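Desktop Tower Rebuild: Bench Gallery

Fametley keeps a small stock of older desktop towers for spares and for practice work. The notes on this page cover one of them, an office machine bought in a mixed lot from Bremon. The unit arrived with its processor fitted and its drive loose in a bag. It was stripped to the board, cleaned, checked and laid out for reassembly. The gallery follows the work in the order the parts go back: processor, memory, drive, expansion card, cables.

The case is worked on lying on its side. With the side panel off, the motherboard faces up and every connector can be reached from above. A tower left standing flexes the board slightly when a part is pushed home, and a dropped screw ends up under the power supply.

Loose parts are kept in a fixture to the left of the case. Each part has one position and goes back to that position whenever it is not in the machine. The current fixture is revision 8. Revision 7 held the drive flat, which took up too much of the table and left the connectors facing the wrong way for pickup. 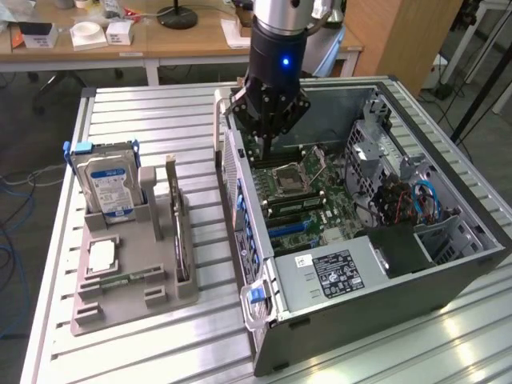 Why should the processor go in before the remaining memory?

The socket needs the most clear space of anything on the board. The lever and frame swing through a wide arc, and the chip has to be lowered straight down with no sideways movement. A tall memory stick next to the socket gets in the way of fingers and of the cooler bracket. Memory can be added later with the cooler already in place on most boards of this size.

Processor. The flat chip waits in a square recess in the lower part of the fixture, white top facing up. The socket near the middle of the board is open and empty. Before the chip goes in, the socket is checked under a lamp for lint and bent contacts. The corner mark on the chip is matched to the corner mark on the socket, and the frame is closed only when the chip sits level.

Memory. Two modules are seated in their slots below the socket. A further green stick lies in the long slot of the fixture. Modules are held by the ends and pressed down evenly until the latches close. If one latch closes and the other stays open, the module comes out and goes in again.

Hard disk. The drive stands upright at the rear of the fixture with blue rails at its top corners. It belongs in the gray cage to the right of the board. The rails go on before the drive goes into the cage. The drive should slide without force; resistance partway in usually means a rail has come off its pin.

Expansion card. One thin circuit card stands in a narrow holder on the fixture. The board has two blue expansion slots. The bracket end is lined up first, then the edge connector is pushed in along its full length. Cards from the Londoño parts bin have shown some bracket bend, so the bracket is checked against a straight edge before fitting.

Cables. Red, black and blue wires hang beside the drive cage, one blue cable in a loop. They stay clear of the board until the drive is in. Data cables are connected first and power second, with the slack folded behind the cage.

Power supply. The silver unit at the bottom of the case carries a black specification label. It stays in place through the whole rebuild. It is tested separately on a Disico load tester for 50 minutes, and the readings are written on the job sheet.

Table. The top is made of parallel aluminum rails. Small screws can fall through the gaps, so they are kept in a lidded tin during the work and the floor is swept before the side panel goes back on.

The next page in this set covers first power-up and the firmware settings for this board. Screw sizes for the case and the drive rails are listed in the February bench notes.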